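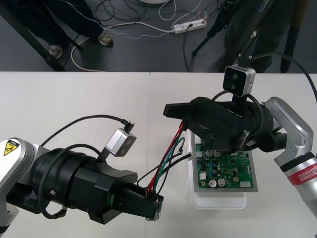 4.3 Connector release faults

Print | E-mail this page

Of the 459 harness insertions we tried at the Plillden bench, 126 ended in a fault of one kind or another, and we'd be lying if we said we had expected so many. By far the most troublesome was what we came to call the early let-go. The left gripper holds the white connector while the right one works close in over the board (Figure 3), and for a moment thin wires rise from the connector toward the right gripper. If the right arm drew back before Zarulis, our scheduling layer, had heard from the left, the wires took up the load and the connector was tugged sideways in the fingers.

Figure 3. Two-arm harness work over the circuit board, with a camera on each wrist.

We spent a good part of December blaming the wrist cameras, whose view of the connector is easily spoiled by the wires — a fair guess, but a wrong one. Replaying the logs on the Caron simulator showed a delay of some 237 milliseconds in the release message, long enough for a slow and otherwise well-behaved arm to do real harm to a solder joint. A force limit on both wrists now stops the pair together. It is a blunt remedy, and we are still fond of the gentler one tried at Baduvberg, to which we return in Section 5.

3 comments | 273 shares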